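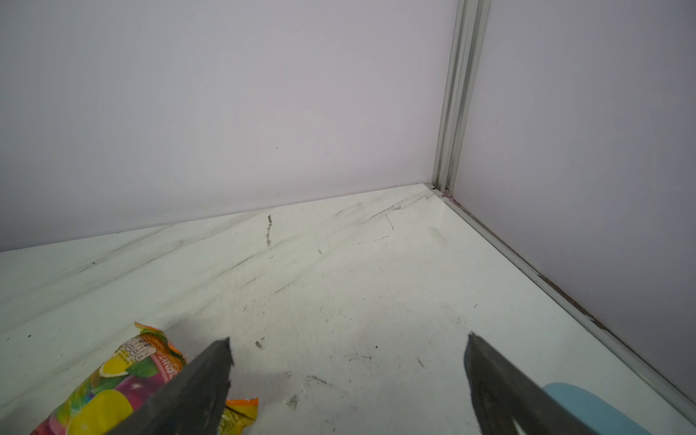 2 min read

Tidying the Small Things: a little gallery

Welcome back to the Meken tidying pages, where I get to go on at length about baskets and racks and the odds and ends that ought to live in them. I have been putting these galleries together for a good while now (more than 30 of them, if you count the early ones from Cosholm, and I do!) and the small things are still my favorite. Big furniture more or less looks after itself. It's the wrappers and the bits of this and that which need a kind eye.

Crumpled snack wrapper, yellow and pink and green and purple, with orange crimped ends. I have a soft spot for packaging this cheerful, and that big yellow shape, so much like a slice of citrus, makes me want to go straight out and buy a bag of oranges.

The pale sky-blue piece in the corner has a nice rounded edge and is such a gentle color next to all that orange. I once painted the inside of a cupboard very nearly that shade, and I still open it sometimes just for a look.

My own way with wrappers is plain enough. They go first, before anything gets sorted or stacked, and I keep a paper bag hooked over a chair so I'm not walking back and forth to the kitchen. After that I take the soft things, then the hard things, and then I stop for tea, even if it has only been 8 minutes. 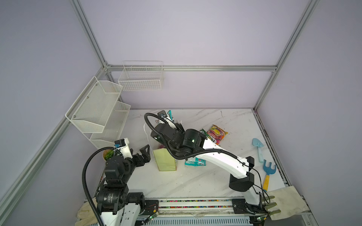

White wire is what I'd pick for the back of nearly any work surface. You can see what you've got, dust drops through it, and a basket with a slightly raised lip at the front will keep a pencil from rolling off, which I have come to value very much at home.

Tiered racks are lovely too, the kind with the shelves set at an angle, one higher and one lower. I bought mine at Katayama, in the aisle past the lampshades, and it took me most of an evening to get it level. The upper shelf has string and tape. The lower one was meant for scissors and is now mostly seed packets, and I have made my peace with that.

As for marble patterns on a tabletop, I was unsure for years, but pale walls do wonders for them. I'm trying out an 18 inch tray from Uvo against mine this month and will put up a few more pictures once I've decided where it belongs - probably under the window, though the cat has views.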